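Kitchen Help You Can Rent: Tips From a Month With the Zorno Pair

Posted 2023-09-24 by Treasa Geraghty
Filed under: Gadgets, Fruit, Things I Said I Wouldn't Review

Regular readers know my position on kitchen gadgets. I own one good knife, one bad knife I use for opening packages, and an avocado tool that was a gift. So when Hennessy Rentals offered me a month with the Zorno Pair, which is two robotic hands on forearm bases plus a control box the size of a toaster, I said no, and then I read that delivery was included.

The rental is $209 a month with a $200 deposit. You get the hands, the box, a tablet app called Kestow, and a phone number that is answered by a patient man in the mornings. What follows is part review and part tips, for anyone tempted.

Setting up

Clear more counter than you think. The booklet says the hands need "a modest work area." My modest work area now includes the spot where the bread used to live. The bread lives on the dryer.

Wipe the surface down before you start the calibration. Crumbs don't bother the hands, but they do bother the setup routine, which asked me three times to "remove object" until I found a single sesame seed. A damp microfiber cloth, then a dry one.

Use a light-colored surface if you have one. My butcher block confused it every evening once the overhead light was on. A plain white tabletop cured this on the first try, and I'm annoyed that the tip is on page 61 of the booklet.

Run the cables off to the sides and tape them down with painter's tape. Duct tape leaves gum on the counter. For gum already on the counter, rub in a little cooking oil, wait ten minutes, wash with dish soap. (You came here for household tips and I intend to supply some.)

What to feed it first

Start with something round, firm and cheap. The app suggests an egg. The app does not clean my floor. I went lemon, then tennis ball, then onion, and only moved on to the egg when I was wearing old slippers. 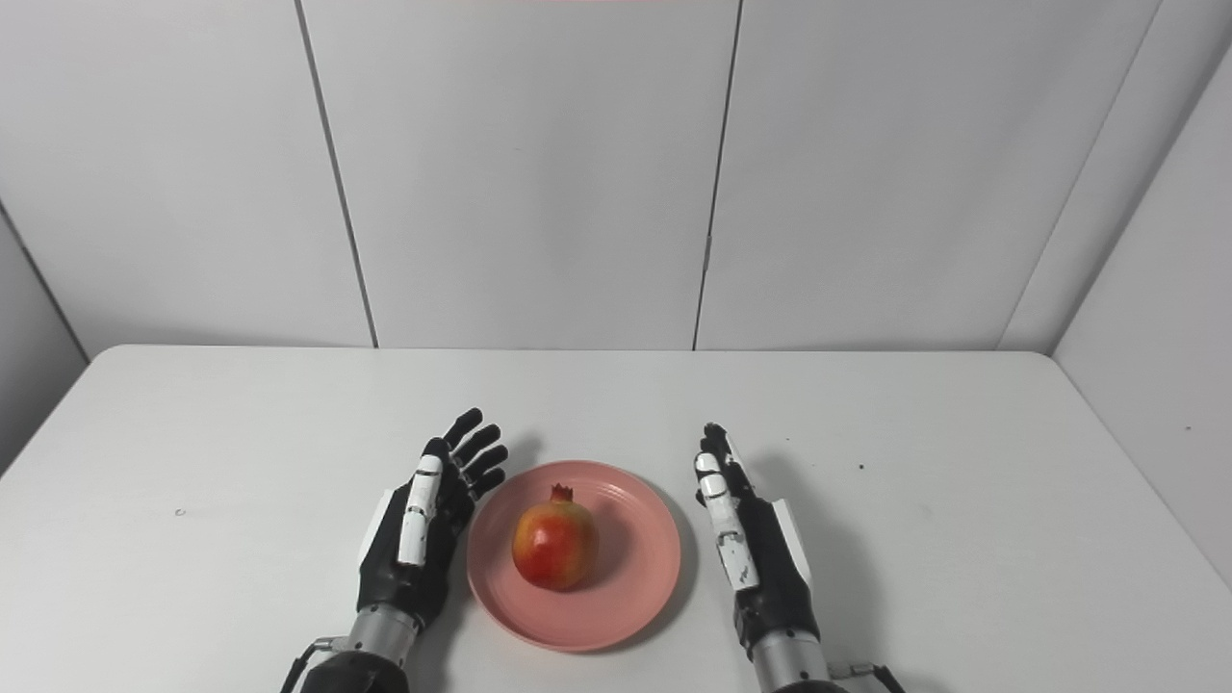 Pomegranates are the reason I kept the thing past the first week. I buy them every fall, I love them, and I resent every minute spent getting into one. The Zorno booklet calls them a "level two item," heavy for their size and smooth enough to slide. I use a plate with a raised rim, like the pink one, so that a fruit that gets away from a fingertip has somewhere to stop. Leave the crown on, too. It gives you a way to tell the app which end is up, and the app does want to know. Then you choose "hold," the hands close in from both sides, and you have your own two free for scoring the skin.

Please note that the scoring is your job. The Pair does not do knives. The rental agreement says so in bold, and I initialed it, and I was also asked about it on the phone by the patient man.

My method for the seeds, robot or no robot: slice a shallow cap off the top, score down along the ridges, pull it open over a deep bowl of cold water and work the seeds out with your thumbs. The pith floats and the seeds sink. Skim, drain, done. Wear an apron you dislike. If you get juice on a white counter, a paste of baking soda and water left on for a few minutes will lift it. Test a corner first.

Other jobs, with grades

Holding a mixing bowl while I whisk: A. It never gets bored, unlike my nephew.

Passing me things: C. It can pick up a lemon and move it over to me. I can also do this, and I was closer.

Steadying a jar while I twist the lid: B plus, once I put a rubber band around the jar. The rubber band works equally well with human hands and costs a good deal less than $209.

Folding dish towels: I would rather not say. There is a "folding" pack for Kestow at $7 extra, and I would like my $7 back.

Peeling garlic: it tried. Put your cloves in a lidded jar and shake hard for half a minute instead.

Keeping it clean

The hands are not waterproof. Hennessy will sell you gloves for them, and the thin food-prep kind from the supermarket fit mine well enough in a large. Change them between raw meat and anything else, exactly as you would your own.

Flour is the real enemy. It gets between the finger segments, and a damp cloth turns it to glue. Use a dry, soft paintbrush, the one-inch kind, and brush from palm to fingertip. Keep that brush in the kitchen drawer afterward. It's also very good on toaster crumbs, window tracks and the vents on the back of the fridge.

Unplug the box before you wipe anything. Don't use bleach on the finger covers. Vinegar is fine on my counter but the booklet forbids it on the hands, and the deposit is $200, so I obeyed.

Is it worth renting?

For most kitchens, no. If you have sore wrists, or you cook one-handed because the other one holds a baby, it's a different matter, and I'd try the one-month plan before signing for the longer one. The rival outfit, Elier, rents a single hand for less, but a single hand pushes a pomegranate across the table and then follows it.

I'd also wait for the update promised for February, which is meant to fix the evening lighting trouble and add a "quiet" setting. The current sound is somewhere between an electric toothbrush and a disappointed aunt.

Mine goes back to Hennessy at the end of the week. Save the foam inserts, by the way, because they charge for those as well. I put mine in the attic and have been up there twice now without finding the second one. Next time I'll cover descaling a kettle, which has no app.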